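4.2 Trays, tissue and the tablecloth problem

I should say up front that I didn't plan to write a whole section on trays. When I started the Plurero study I figured the interesting part would be drawers and closets, the places where people really hide things. But once I had gone through the notes from the Pennington homes, the little shallow tray on the table kept coming up, over and over, and I got hooked on it.

By "tray" I mean anything low-sided and open that lives on a table and collects small stuff. Some of the people in the study had proper ones with a rim. Others used a box lid, a saucer, a baking pan that had lost its job in the kitchen. In the diary task (described in Section 3) I asked everybody to write down each time they put something into the tray, took something out of it, or moved the tray itself. That last one was almost an afterthought, and I'm so glad I left it in, because the moving turned out to be where most of the work is!

People move their trays all the time. They push them to the far side to make room for a plate, they pull them back to look for a key, they turn them a little so the long side runs along the table edge. One person in the October round wrote "scooted it" on nearly every line of the diary and nothing else, and at first I treated those entries as lazy. I went back and reread them later and felt bad about that. Scooting is a real thing to do to a tray. It's tidying without emptying, and my coding sheet (the one I borrowed from the earlier Nuvisico work on kitchen counters) had no box for it at all. I added a code called "shift" and recoded the whole set, which cost me 4 evenings and a lot of tea.

Figure 5 shows handling from both sides, with the tray near the far edge of a cloth-covered table and a piece of crumpled white paper or tissue still inside.

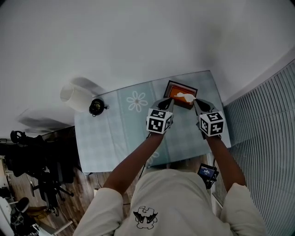
Now, the tissue. I want to spend a minute on it, because the diaries are full of tissue. Used tissues, clean tissues, tissue paper that came around a cup or a pair of earrings, the thin sheets from shoe boxes. When I sorted the diary entries by what was in the tray, I had planned on a simple split between things people keep and things people throw out. Crumpled paper wouldn't go in either pile. People told me it was trash and then left it there for days, or they told me they were saving it to wrap something and then tossed it the same afternoon. My first version of the coding sheet called all of it "waste", and I'm not proud of that. In the version used for Table 2 it is called "undecided", and I gave the same code to dead batteries, single buttons and receipts with no name on them.

The undecided stuff matters for a pretty simple reason. When a tray held only things with a clear home (keys, glasses, a phone cord), people emptied it in one go. When it held even one undecided thing, they tended to pick around that thing, put it back and slide the whole tray out of the way. I can't tell you from the diaries which comes first. Maybe a tired person leaves more tissue lying in the tray and also doesn't feel like emptying it. I asked about tiredness in the exit interview, but I asked badly, and the answers aren't much use.

Then there's what the tray sits on. I had a hunch that a tablecloth changes how people move a tray, and I still think so, though I have less to show for it than I would like. On a bare table you can push a light tray from one side with a finger. On a cloth, a push from one side can bring the cloth along, and you get that little ridge of fabric bunching up in front. Several people wrote about the ridge without my asking (one called it "the wave", which I have been using ever since). Their fix was to take hold of both short ends, or both long sides, and lift a tiny bit before moving. Some people pinned the cloth down with an elbow instead, and one went out and bought clips, used them for a week and wrote that guests kept catching their sleeves.

I should be careful here, though. The homes with cloths on the table were also the homes where people ate at that table, and a tray on an eating table gets moved more often anyway. I can't pull those two apart with the data I have. A lamp or a vase makes it messier again, as a tall thing on a cloth makes people nervous about any pulling at all. Two of the diaries mention moving the lamp first, then the tray, then the lamp back where it was. I coded that as a single shift, and a reader could fairly argue it should be three.

The cutoff for the diary entries was 28th February, and anything that reached me after that is left out of Table 2. I also dropped entries where I couldn't tell whether the person meant the tray or the Brutumport basket they had been given for the closet task in Section 4.1. Giving people two containers in the same month was my mistake, and I would split those tasks if I ran it again.

What I take from this part, for the discussion later on, is fairly modest. A tray that never gets emptied may still be getting looked after quite a lot, in small nudges, and a study that only counts what goes in and what comes out will miss it. The next section goes back to drawers, where the nudging is harder to catch because people mostly do it with the drawer half shut.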